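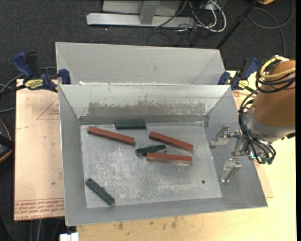

What a Bin Does to a Block

30 Apr 2023
By Thilini Chowdhury

Sheet-metal bins are bought by the dozen and specified in about a minute. Length, width, depth, coating, stackable or not. The order goes through and the bin arrives, and from then on it is treated as a hole with walls. At Suststead, where painted blocks are sorted, counted and boxed for a range of construction sets, the bins had been in service for years before anyone wrote down what they were doing to the contents.

Renata Fuentealba keeps the finishing records there. In December she began logging paint damage by location on the block: face, long edge, short edge, corner. Of 657 blocks checked over the month, 27 were pulled for chips large enough to show bare material. Most of those chips were on the short edges and corners, and the faces were nearly untouched. That distribution points to impact, and to impact at a particular attitude. A block that slides along a flat surface wears on its face. A block dropped onto one end loses a corner.

Geometry accounts for a good part of it. The walls of the bins slope inward toward a rectangular floor that is smaller than the mouth. The taper makes the bin easy to reach into and keeps the contents toward the middle. It also turns the block on its way down. A long block released flat over the center generally lands flat. The same block released close to a wall touches with one end first, pivots, and arrives on the floor with the other end leading. Whatever coating is on the leading corner takes the load.

The walls and floor record the same events from the other side. A bin used for long blocks loses its gray coating in a broad band across the rear wall, with a ragged upper limit, and the floor goes to bright scratched metal with a whitish haze of scuffs over it. Ekkachai Nilsuwan, who maintains the bins, reads these marks the way a tire fitter reads tread. A high band means blocks are being released early. A low, dense one means they are being pushed in and raked. Scuffing concentrated under the middle of the load means the bin is being emptied by dragging.

Coating loss has a second effect, which took longer to identify. Bare metal marks paint. The red blocks show it less, being close to a brick color to begin with. On the dark green ones a pale metallic streak is visible from arm's length, and it does not wipe off with a dry cloth. Fuentealba's log has a separate column for these, headed "transfer," and it fills faster than the column for chips.

Three remedies were tried. The first was a rubber mat cut to the floor of the bin. It reduced noise considerably and corner damage somewhat, but its edges lifted after two weeks and short blocks lodged underneath. The second was a fresh coat of paint on the interior, which lasted until the first full week of use. The third was a bonded liner from Skallia, a thin polymer sheet that runs up the walls as well as across the floor. It costs more than the bin it goes into. Nilsuwan fitted two and has left them in place – one for red, one for green – and so far the edges are holding.

Mixing colors in a single bin is a separate question. Suststead does it at the picking stage, on the grounds that a mixed bin is closer to what goes in the box. Nipon Wattanapong, who sets out the packing sequence, would prefer single-color bins throughout. His objection is to handling time. In a mixed bin the wanted block is often partly against or beneath another, and extracting it moves both. Every unneeded movement is another pass over the floor. A lightly filled bin largely removes the problem, as blocks that lie apart can be lifted straight up without touching a neighbor.

The Ernercombe works, which makes a similar product in shorter lengths, has gone further and caps its fill at a single layer. Pongsak Kaewsai set the rule there and concedes that it looks wasteful, with most of the depth of each bin left as air. The depth is still useful. It keeps a bouncing block from leaving, and it allows one bin to be set directly behind another with the rims meeting, so that the work area is continuous and nothing drops between. Where rims do meet, the coating tends to chip along the line of contact. Kaewsai regards that as cosmetic and does not log it.

For anyone specifying bins for coated parts, the useful figures are the ratio of part length to floor width and the angle of the side walls. Catalogs usually give the first indirectly and the second not at all. A protractor held to a sample bin will supply it.

Last updated: no changes since publication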